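Groltix FAQ: learning cup tasks from two camera views

What is Groltix?
Groltix is our method for training a two-arm policy from human demonstrations. It learns from a wrist camera and a fixed camera together, and it is trained to keep working when one of the two views is poor.

Why cups?
They are cheap, they tip over easily, and they hide things. A small object inside a cup may show clearly from one camera and barely at all from another. We wanted a task where that matters.
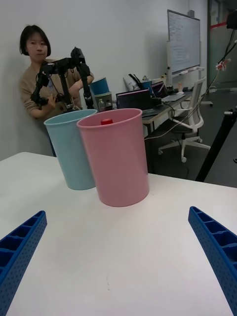 How much data did you use?
The training set has 518 demonstrations. Each one was recorded by a person guiding the arms by hand through a leader device. Unathi Tshabalala and Yasmine Sqalli did most of the recording, and Sizwe Zwane checked the episodes before training.

Do you remove bad demonstrations?
Only if the recording is broken. Slow or clumsy ones stay in. A cup that gets bumped and set right again is useful to learn from.

How is the policy tested?
We run 100 trials per task with new cup positions. A trial counts as a success if the item ends up where it should and both cups are still upright. Dropping the item and picking it up again is allowed — time limits still apply.

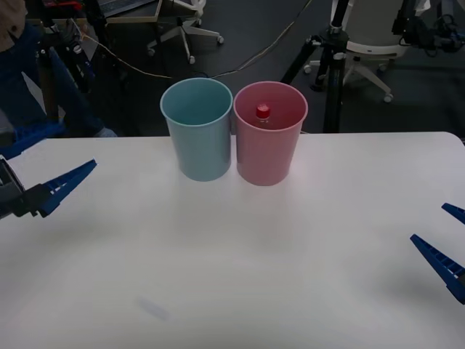
Does it need both cameras at run time?
No, but it does better with both. During training we blank out one view at random, so the policy has seen either case. The fixed view helps most with the first reach.

Which baseline did you compare against?
Husis, our older single-view policy, trained on the same demonstrations.

Where does it fail?
Mostly when two cups touch. The fingers can catch the wrong rim and drag both.

Who do I contact?
Asabe Afolabi for the data, Apostolos Deligiannis for the code.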